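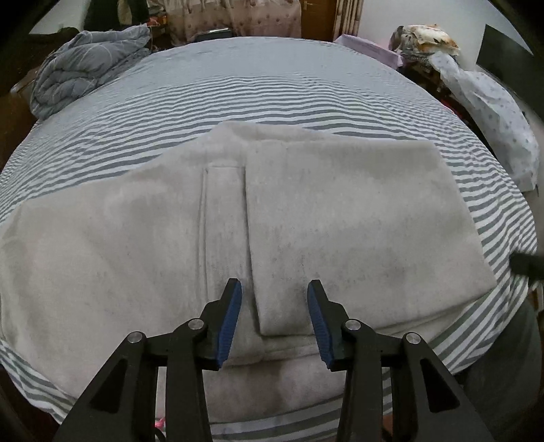
16 April 2018. Battery drain on the Gamanau handset, second round. The first round in March was done with the phone flat on the bench, and the numbers came out better than what people in Ernedton were reporting from the street. Their complaint is that the phone drops to a weak signal whenever it is carried, and the battery is gone by mid-afternoon. So this time I want it carried, or as near as I can get. The pocket stand-in is a light gray fleece with a slit pocket, laid out flat with one side folded over, so the phone can sit under one layer or under several. Fleece on its own should do very little to the radio. What I expect to matter is heat, and the phone's habit of waking the screen when something brushes it.

Setup: two handsets, same firmware, both charged to full and left on the charger 20 minutes after that. SIMs are the prepaid ones on the Prurnex network. Wi-Fi off, Bluetooth off, location on, mail sync set to 15 minutes as it ships. Handset A goes in the pocket, handset B stays in the open next to it. Logger writes battery level, signal strength and screen state to the card.

First run, 4 hours. Log on A came to 1273 lines, B was shorter. Signal readings on the two are close enough that I can't call a difference. Screen state is another matter. A woke up again and again with no call or message to explain it, and each time stayed on for the full timeout. B woke only for mail. Battery on A was clearly lower at the end.

Checked the proximity sensor setting. It is only read during calls, so in a pocket the phone has no idea it is covered. The Naqvi build we had before this one did check it before lighting the screen. Either that was dropped on purpose or it got lost in the merge. Need to ask.

Second run, same length, with tap-to-wake switched off on A. Far fewer wakeups, and the battery curves sit almost on top of each other. I would like to see it repeated before I send anything out.

Things I got wrong: forgot to match brightness on the first run. A was on auto and B was fixed at half. In a dark pocket auto should go low, so if anything this made A look better than it is. Fixed for the second run.

Still open: the weak signal reports. Nothing in either run shows it. May be the cell sites there and not the phone. Ask for logs with cell ID turned on.

To do: rerun with handsets swapped. Try the older firmware on B if it will still flash. Order another card, the one in A is nearly full.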